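Notes for Unit 7: Learning to Grasp from a Bin
Robot Manipulation, course handout. Instructor: Beathag Haldane. Lab sections: Ross Purves.
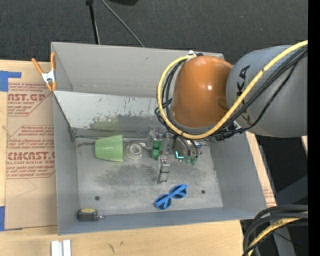
Figure 1. A KUKA arm with its gripper over the bin. Objects on the floor of the bin include a green cup and a pair of blue sunglasses.

7.1 The problem

Bin picking means taking one object out of a container that holds several. In the factory version the parts are all the same and a CAD model is on file, so the robot can look for a known shape, estimate its pose and go to a stored grasp. We are concerned with the other version, where the objects are mixed and no models are available.

Compare the cup and the sunglasses in Figure 1. The cup is lying on its side. It has a large curved surface, and one wrong squeeze near the rim can roll it away. The sunglasses are folded and low, with dark lenses. Dark and clear materials both give poor depth readings on many sensors, and a planner that relies on a clean point cloud will often miss the best place to grip.

The walls matter too. A grasp that is fine on an open table may be impossible next to a wall because the fingers or the wrist would hit the metal first. The sloping panel in Figure 1 changes where an object can come to rest and which approach angles are free.

7.2 The method

We follow the Ivilano method from the reading. It has two parts.

The first is a scoring network. The input is a camera image and a proposed motion of the gripper, given as a change in position and a rotation about the vertical axis. The output is one number between 0 and 1, the predicted chance that the grasp will succeed if the gripper moves that way and closes.

The second is a search over motions. At each step the controller samples a batch of candidate motions, scores them, keeps the best ones, fits a Gaussian to those and samples again. After the last round it takes the top candidate, moves a short distance, takes a new image and starts over. Because the image is refreshed at each step, small errors in camera calibration do less harm than they would in a plan made once at the start.

Labels come from the robot itself. After closing, it lifts and checks the finger opening. If the fingers are fully shut, the attempt is a failure. Thin objects break this rule, so a second check compares images of the bin from before and after the lift.

7.3 Results to know

The baseline (Marchal) picks a grasp once from the depth image and carries it out with no correction. Both methods were tested on the same objects, with 600 attempts each.

Marchal: 390 successes out of 600, or 65 percent
Ivilano: 480 successes out of 600, or 80 percent

Most of the gap comes from objects that shifted on first contact. With objects resting against a wall the two methods were close, and neither did well. The authors put this down to the training set, in which few early attempts near the walls succeeded. Keep this in mind for question 2 below.

The reading also tests a smaller training set. Read that section for the shape of the curve; you do not need to memorize the values.

7.4 Before lab

Read sections 3 and 4 of the paper. Skip the appendix on network layers.

Work through these on paper:

1. The search samples 700 candidates in each round. What would you expect to change if it sampled 70? Consider both grasp quality and time per step.

2. Suggest a way to collect more useful attempts near the walls without damaging the gripper.

3. The finger check calls a grasp a success if the fingers stop before they are shut. Describe a case where this gives the wrong label.

Bring your answers to Ross's section. The log files for the Deketti exercise are in the course folder, and you will need them for the plotting part.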